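4.2 Overhead storage and the handling of boxes

The homes in the Landwood group had less floor space than those in Lasadville, and residents there made more use of the storage above shoulder height. Of the 63 households that completed the storage diary, 40 kept at least one box in a wall cabinet or on top of a wardrobe. Most of these boxes held things wanted only part of the year, such as winter hats, holiday lights, spare bedding and school papers. Residents called this "putting it up," and they used the phrase even when the cabinet was at eye level.

We coded 469 diary entries that mentioned a box being put away or taken out. Entries were short, often a single line, and were coded separately by the two authors. Where Dijkstra and Butt disagreed, the entry was read again together with the one before it. The codes were height, kind of container, whether the container was closed, and whether the person wrote that it fit.

Fit was the most common complaint. People tended to judge a box by its base and forget its top. A box with loose flaps takes up more room than the same box taped shut, and a flap that drops forward can catch on the shelf edge or get in the way of the doors. One resident in Landwood wrote that she had measured the shelf twice and the box once, and that the lid had made a fool of her. Another kept a roll of tape inside the cabinet and still left the box open, as he expected to need it again in December.

Cabinets with two hinged doors brought a second problem. Both doors had to be fully open before a wide box could go in straight. Where a bed or a desk stood close by, one door stopped partway and the box went in at an angle, with one corner leading. Residents then pushed from the side or from underneath to square it up. Several wrote that they did this by feel, with the box itself blocking their view of the shelf. Figure 7 shows a blue box in a wooden cabinet with both doors open and a flap of the box hanging down.

Soft containers caused fewer complaints. Fabric bags could be pressed into the space that was left, and they appear in the diaries mostly as the last thing put away. They were also the items most often lost track of. In the follow-up interviews, residents could usually name what was in their boxes but were less sure about the bags behind them.

We had expected labels to matter more than they did. Few people wrote labels, and those who did put them on the top, where they could not be read once the box was on a high shelf. Color did the same job with less effort. Entries refer to "the red one" or "the big blue one" far more often than to contents, and other members of the household seemed to know which box was meant. We return to this point in Section 5, where the Zonimmont interviews are discussed.

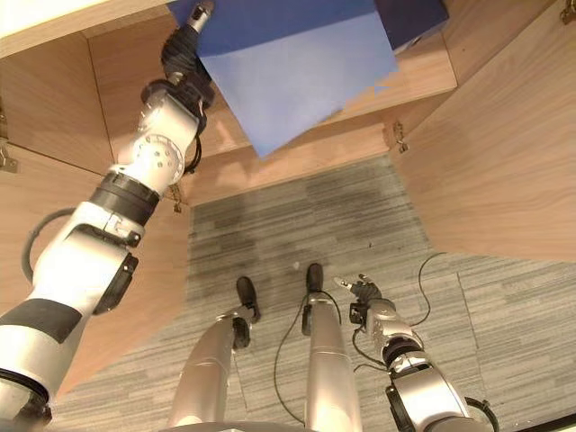
Figure 7. Blue box in an overhead wooden cabinet, doors open.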